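Home & Hardware > Robots

Living Room Still Winning, Robot Testers Report

Print this story | E-mail this story | 14 comments

If you have children, a couch and a floor that used to be visible, Skovunen would like a word. The small firm spent part of December trying to find out whether a robot arm can tidy a family room, and on Friday it let a few of us read the results.

The short version is that you should keep your knees in good working order.

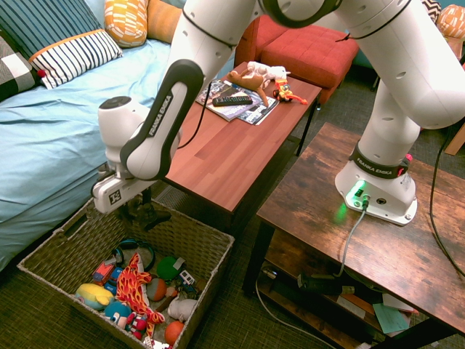
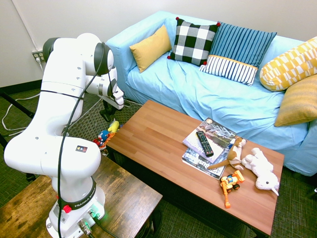 A white arm on a side table, with toys and a coffee table within bending distance.

The trial, called Rodar, sets a chore most six-year-olds can do and few will. Toys go in the basket. Things that are not toys stay out of it. The arm gets no help once it starts, and a session ends when the floor is clear or when the person in charge loses heart.

Mahsa Dehghan, who runs the trial, rates the soft toys as the easy part. A plush animal forgives a clumsy grip and doesn't mind being picked up by the ear. Balls are another matter. The arm reaches, the ball considers its options, and the arm then has to go looking for it again.

"People ask me if it can clean the house," Dehghan said. "I tell them it can clean a part of the house that is very close to the robot."

The longest attempt took 100 minutes. Shahab Bakhtiari, who supervised it, reports that the room did look better at the end, though he admits he had stopped being a neutral judge by then. A parent working at the usual speed, with the usual muttering, cleared the same mess in 6.

Judgment is harder than lifting. A remote control is small, handy and left lying around, which to a machine can sound a lot like a toy. During one session the arm put the remote in the basket and carried on as if this were normal — which, in many homes, it is. The team counted it as an error. Parents consulted by this writer were split.

Shops have been having a similar conversation. Grundach, which sells housewares, tried an arm on restocking last year and kept it for eight weeks. Facundo Figueroa, the store manager, liked that it never called in sick. He was less fond of the way it stopped dead whenever a shopper put a mug back on the wrong shelf. "That's retail," he said. "That's the whole job." The arm went back, and two part-timers got their evening hours again.

Simin Farahani, who reviews appliances for a living and has been promised a robot maid at every trade show she can remember, thinks the gap is closing, slowly. Arms are getting better at coping with things they haven't met before, she said, and a tidy-up that took all afternoon not long ago now takes only most of it. She has not canceled her cleaner.

Skovunen plans to move on to laundry in the spring. Dehghan said they would be starting with towels. Asked about fitted sheets, she laughed for quite a while.

Can I buy a robot that picks up toys?
Not one that does it well enough to replace you. The arms in trials like Rodar are slow, need someone watching, and work only within reach of wherever they are mounted.

Filed under: Chores, Gadgets, Family Life

Shared 86 times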